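I drove out to the Plevstead office on Wednesday, February 7, 2018, to talk about broadband, and I came away knowing far more about trenching than I ever planned to! Sadora is the small company putting fiber into the villages up there, and its network manager had kindly given me the whole morning (plus a very large mug of coffee).

I started with the obvious one – why would a company this size bother with places the big providers skip?

"We live here," she told me. "My kids were doing homework in the library parking lot. You get tired of that."

The first stretch went live in November, with 68 homes connected, and she's had 17 more sign up since New Year. Each one gets the same 100 megabit plan. I asked if she'd thought about selling a cheaper, slower one and she pulled a face. "Then I'd have two price lists to argue about on the phone." 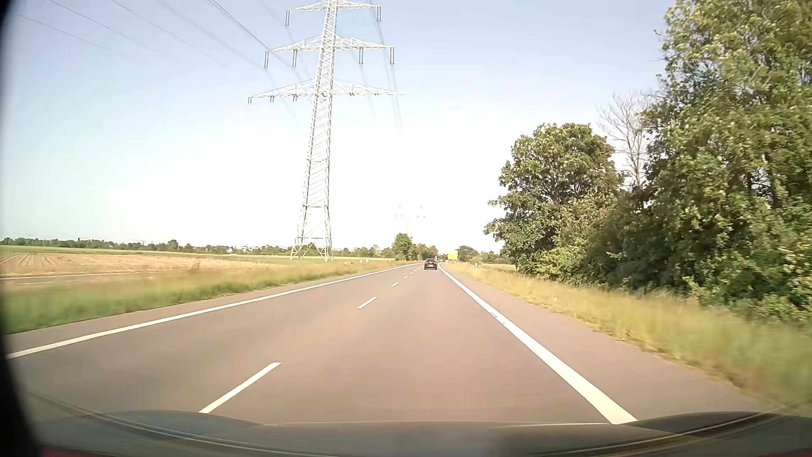
What happens to the connection when the power goes out?

"The cabinet has batteries that will carry it for a few hours, but the router in your house needs its own backup."

We got onto money after that, and she was pretty open about it. The Malhotra extension, which is next, needs 2710 yards of new duct, and she's still waiting on two landowners to sign. One of them wants the trench moved to the other side of a hedge – "and fair enough, it's his hedge."

I wanted to know if my own street was on the list. She scrolled for a while, found it, and said to ask her again in the summer.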